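I put paper cups in a tube for a living. A thread.

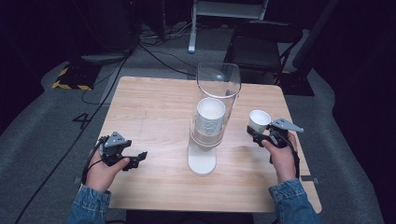

The job title says "demonstration operator." My mother tells people I work in AI. Both are correct and neither covers how well I now know the rim of a paper cup.

2/ The short version: you hold a gripper in each hand, you do a small chore, everything gets recorded, and later a model at Luvard tries to learn the chore from you. Then you do the chore again. The target for this one is 2,000 good runs. I have opinions about the word "good."

3/ A good run is one where you pick up the cup, get it over the open top of the tube, lower it in, let go, and back away without flinching. Fumbles go in a different folder. I've asked to see the fumble folder. It's large.

4/ You'd think the hard part is the cup. The hard part is the other hand. If the left gripper has nothing to do, it starts conducting an orchestra. The model can't tell a nervous habit from a technique, so it dutifully learns both.

5/ We found this out in February. First model trained on 400 runs, all mine. It carried the cup over very nicely, then did a small wiggle before letting go. Everyone in the room turned and looked at me.

6/ I had no idea I wiggled. I now watch myself set down coffee at home and yes, there it is.

7/ So we have rules now. Keep the idle hand idle. Squeeze the trigger once. No hovering while you think about lunch. Start each run from a slightly different place, or the model decides cups only exist in one spot on Earth.

8/ That last one is harder than it sounds. Ask a person to be random 48 times in a row and by the tenth go they have a pattern. Mine was a sort of lazy clockwise tour of the table. Girkness (our scheduling tool, don't ask about the name, I did and regretted it) now tells me where to put the cup.

9/ People ask why we don't do all this in simulation. We do some. Simulated paper cups are very well behaved. They never stick together, they never squash, and they have never once been sat on in the supply closet.

10/ A real paper cup held a bit too tight turns into an oval. An oval will still go into a round tube, but it wants to discuss it first. We keep the slightly bent ones in the mix on purpose. The really bent ones hold screws on my desk.

11/ Things I've been told are "great data":
- dropping the cup and calmly picking it back up
- missing the rim and trying again
- sneezing, once, though I think that person was being kind

12/ The recovery stuff is real, by the way. If you only ever show a model perfect runs, the first time it's half an inch off it has no clue what to do next. Somebody has to be bad at this on purpose and then fix it. I was promoted to that role almost at once.

13/ Being bad on purpose takes practice. My first deliberate misses were so obvious they looked like silent film. Note from the reviewer: "please miss more naturally." I have that taped up over my desk.

14/ Current count is 1,334 good runs. I know because the counter is the first thing I look at in the morning and the last thing I look at before I go home, like a fisherman with the tide but with worse scenery.

15/ The pace depends on the day. After 3 p.m. my grip gets sloppy and I start talking to the stack. The schedule now puts labeling in the late afternoon, where all I can damage is a spreadsheet.

16/ Labeling is where you mark when the hand reaches, when it grabs, when it lets go. Two of us labeled the same batch last month and could not agree on what "grab" means. Is it when the fingers touch? When the cup stops slipping? We had a meeting. The meeting had a follow-up.

17/ We went with "touch." I was on the side of "stops slipping" and I'm being very mature about it.

18/ Nismont, our sister lab, is doing the same kind of thing with towels. Whenever I feel sorry for myself I think about towels.

19/ Someone asked in replies if I'm training my replacement. Look, if a machine wants to be the one who stacks cups until spring, it can have my chair and my badge. I'd like to keep the parking spot.

20/ Next up is the Stefanou set, where the cup has to come back out of the tube. I've read the task sheet twice. It says "reverse of previous task," which was clearly written by a person who has never tried to get one paper cup off another paper cup.

21/ Anyway, break's over. 666 to go, and yes, I noticed.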